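Toltora Community Help
Home > Storage and Organizing > Bins and Boxes

Storing shuttlecocks in an open plastic bin: handle holes, drying out, label removal

Posted by gym_closet_4 in March
Viewed 2,540 times

I look after the equipment for a badminton group in Starkton. We've been keeping shuttlecocks in their tubes, but half-used tubes get crushed in the closet and the singles end up on the floor. I want to move the practice shuttles into one open bin that sits on the table by the court and goes back on the shelf afterward. New shuttles would stay in tubes.

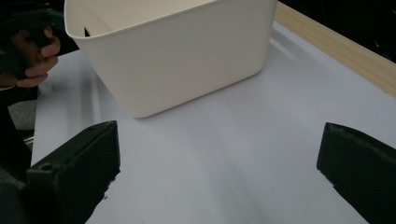
Shelf depth is my main constraint, and the bin fits with the long side facing out. I am less sure about the shape. The walls flare, so the base is smaller than the opening, and there is a dark handle slot up near the rim. My concern is that shuttles will work their way out through the slots when the bin is full, or that feathers will catch on the edge of the cutout when someone reaches in. I also don't know whether an open bin dries feathers out faster than a tube with a cap.

Three things I would like to know:
Should the handle holes be covered, and with what?
How deep can feather shuttles be piled before the bottom ones deform?
Does the bin need a lid between sessions?

The supplier is Timell and their product page gives outside dimensions only.

2 answers, sorted by votes

shelf_and_rail
589 posts

Cover the holes only if you fill past them. The slots on this type of bin are in the upper part of the wall, so if the top layer of shuttles stays below the lower edge of the cutout there is nothing to fall through. Put a strip of masking tape inside at that height and treat it as the fill line.

If you do need to cover them, cut a piece of thin flexible plastic sheet (a cheap cutting mat works) larger than the hole by a finger width on each side and fix it to the inside wall with double-sided tape. Clean the wall with rubbing alcohol first. You lose the handles from the inside, so lift by the rim or from underneath.

On depth, I would not go past three layers of loose feather shuttles. The skirt is the weak part and it fails sideways. A shuttle lying on its side with weight on it will take a set, and it will wobble in flight after that. Nylon ones tolerate more but will also go oval if left compressed in a warm closet.

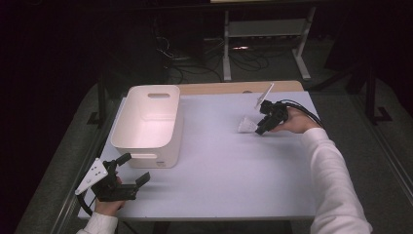 The other thing that damages them is the way they go in. Dropping or tossing from the end of the court breaks barbs. Hold the cork end, lower it, let go. If players won't do that, put a folded towel on the floor of the bin. It also stops the first layer from sliding when the bin is carried.

Flared walls are fine. They let you stack empty bins, and you can reach to the bottom without scraping your knuckles. The one drawback is that the base is narrower than it looks from above, so check that the full base sits on the shelf and isn't overhanging at the front.

Selvanayagam
Regular contributor

Agree with the fill line. I disagree slightly on covering the holes. Leave them open if you can, as you will want them for carrying.

For the edges, run a fingertip around the inside of each cutout. Molded bins sometimes have a thin ridge of flash there, and that is what catches feathers. Take it off with a craft knife held nearly flat, then a few strokes of fine sandpaper. Wipe the dust out before you load anything.

On drying: yes, open storage dries natural feathers faster, and dry feathers snap. How much this matters depends on your closet. If it is heated in winter, lay a lid or a piece of cardboard over the top. I would not seal it. Trapped damp is worse for the cork than dry air is for the feathers.

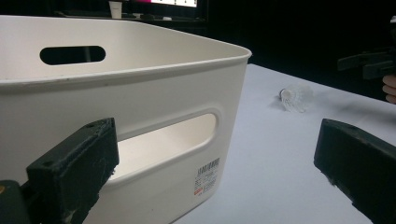

3 min read · 41 people found this thread helpful

Regarding the label on the front wall, since the thread title mentions removal: a product label low on the bin will pick up dirt and start to lift at the corners. Warm it with a hair dryer on low, start from one corner and pull back on itself slowly. Leftover adhesive comes off with cooking oil on a cloth, then dish soap. Do not use acetone, which can dull or soften some plastics. If you need the item number for reordering, copy it down first.

Then put your own label in the same spot. Ours says PRACTICE ONLY and it has cut down on match shuttles going in with the old ones.

Comment from gym_closet_4

Thanks. I found the ridge on one cutout and trimmed it. The tape line is in, set just under the slots. I will use cardboard over the top for now and check the cork ends in a few weeks.

Related threads
Tubes or bins for nylon shuttles
Removing adhesive from smooth plastic
Shelf overhang: how much is safe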